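Wendance (handheld gripper project)

Wendance is a pair of handheld grippers for recording how a person does household chores, so that a robot arm can learn from the recordings later. I started it at Husen, the shared workshop where I rent a shelf, and I keep this page up to date myself, so expect some bias!

Design

The two grippers mirror each other (a left and a right). Each has a white body with tapering jaws and a dark lining on the inside, and a cube near the wrist covered in square black-and-white markers, which the tracking software uses to work out where the hand is. I went through 4 versions of the jaws before I liked one. The current pair weighs 427 grams a side, and you do feel it after a long afternoon.
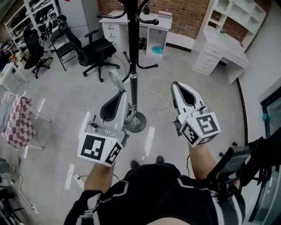 Both grippers held out in front of the coat rack, marker cubes near the wrists.

Use

The coat rack task is my favorite, because cloth never hangs the same way twice. So far I've kept 281 recordings, most of them around 50 seconds long. Cables are still the weak spot, and a wireless version (working name Fondus) has been on my bench since October with its lid off.

See also: Husen tool list; Coetzee jaw pattern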